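## Packaging Sort, Room 302: Interim Report

The Cirkside project examined how small household goods might be grouped for storage on a shared table. The objects included a purple box, a small glass jar with a black lid, a snack bar in a gold wrapper and a green ball. 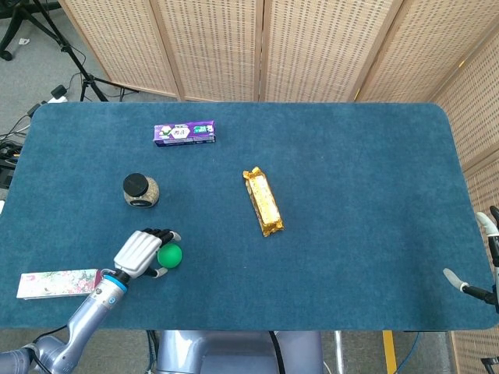

A reader of the February draft asked whether grouping by material would serve households better than grouping by size. The question was accepted, and Section 3 now compares both methods.

Glass was assigned to the lower shelf under each method. Wrapped food remained difficult to place, and 2 of the 6 trial layouts left it without a fixed position. Further trials will use the Avram shelving unit.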